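17th November — gripper service, cell 2 (the folding cell, Zutstead)

Started from the note in the October log: left arm "closes soft" after a long run. The counter was at 2,052 cycles when I took over the cell, and the plan says we look at the linkages every 900, so we are late by one service. I write down everything here so the next person does not have to guess what was done.

First I parked both arms, opened the main switch on the side of the cabinet and hung the tag on it. Then the air. The Hallex valve block keeps some pressure after the switch is off, and you have to press the small bleed button until the hiss stops. I forgot this in October and got a surprise.

Took the fingers off the left arm, one side at a time, so the links do not get mixed. The pins came out easily except the lower outer one, which had a ring of gray paste on it. It is old grease plus lint from the cloths. I cleaned all pins and bores with the lint-free wipes (not the blue paper, it leaves fibers) and alcohol. No scratches that I can feel with a fingernail. The lower outer bushing has a little play. I did not have a new one in the drawer, so I put it back and wrote the part on the Kuusisto order.

New grease: the thin one in the syringe, a very small drop per pin. Last time somebody used the thick one from the rail kit and I think this is part of the "soft" closing. The thick one is now in the cupboard with the rail tools — please leave it there.

After the fingers were back on I switched on again, homed the arm and sent it to the check pose with the fingers open, over the clear table. 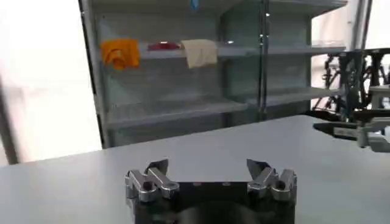 The wrist camera check is the part I want to describe better than the manual does. After any work on the fingers, compare the view in the check pose with the reference on the Ikance screen. I look at the two dark tips first. They should both come in toward the middle at the same angle, with the wide gap between them above the body of the gripper. If one tip stands lower than the other, a link is probably on the wrong pin hole. Then look at the far edge of the table. In our check pose it goes up from left to right, and this is normal, please do not "correct" the camera because of it. I lost most of a morning with that. The left side of the view is very bright, almost white, and the auto exposure follows it. I have now fixed the exposure by hand and saved it under the same profile name as before. The orange cloth on the upper shelf is still easy to see with this setting, but the small clear thing farther right on that shelf almost disappears, so for transparent parts we will need another profile.

Closing test next. Open and close without load, 5 times slow and 5 times at normal speed. No noise. Then with the rubber test block: on the first try it slipped, because I had not reloaded the force table after homing. Reloaded, tried again, held well. I let it hold for 4 minutes and the reading did not drift.

Cable at the wrist: the sleeve is rubbed where it passes the last joint. The wires inside look fine. I turned the sleeve a quarter and put a new tie, not too tight, so it can still slide when the wrist turns. The sleeve should be replaced when the bushing comes.

Right arm: only wiped outside and checked the screws on the gripper mount with the torque key. One was a bit loose, the one nearest the cable. Marked all of them with the paint pen. Its linkages are not opened yet.

Still open:

- bushing, lower outer, left arm (ordered)
- cable sleeve, left wrist
- full linkage service on the right arm
- second exposure profile for clear parts
- set the service counter to zero only after the bushing is in, not before

Tag removed, air back on, cell released for normal speed.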